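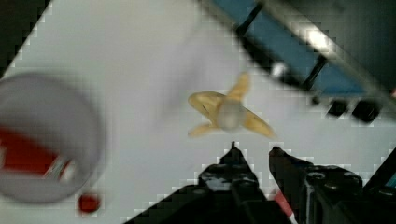

About Us | Nivavstead Table Props

Nivavstead supplies play food and table props to preschools, home economics classrooms, kitchen showrooms and stage productions. The company was started by Mireille Lebrun, who had spent 10 years buying props for regional theaters and found that most imitation fruit was made to be looked at in a bowl and nothing else. Our catalog covers food at the stage where people handle it: cut, opened, peeled or served.

What we supply

The current catalog lists 51 items in 4 groups: fruit, vegetables, bread and tableware. Fruit is the largest group. Most fruit is offered in a whole version and at least one opened version. The banana, for example, is sold whole, half peeled and fully opened with the peel laid out flat. Opened versions are cataloged under the same number as the whole fruit, followed by a letter.

Cups, plates and bowls are sold separately or in place settings. Plain white is stocked all year. Other colors are made to order in May and November.

How items are made

Each shape starts with a real piece of fruit, which is measured and photographed before a master is cut. Soft items are cast in one piece where the shape allows it. Thin parts such as peel and leaf are cast slightly thicker than life, as a true-to-scale edge tears under classroom use. Color goes into the material first, and surface shading is added by hand afterward. Small differences in shade between two items from the same batch are normal and are not treated as defects.

Before a new item enters the catalog it is set out on a white table under plain overhead light, together with a cup or plate for scale. An item has to be recognizable from above and from a low seat at the table. Items that read well from one side only go back to the workshop.

Who we work with

We have regular orders from 46 customers. Himov takes our fruit for its kitchen showrooms. Onotow rents full place settings to stage and film productions and returns worn pieces to us for recoloring. Schools generally order by the tray, with fruit and tableware mixed – packing lists can be changed up to the point of shipping.

Care and replacement

Wash by hand in lukewarm water with mild soap. Do not use bleach or a dishwasher. Store opened pieces flat and in a single layer; peel that is folded for long periods will keep the fold. Single replacement pieces are available for every item in the current catalog. Please quote the catalog number and letter when ordering.

The workshop and office share one building. Visits are by appointment, mornings only, and samples may be handled on site.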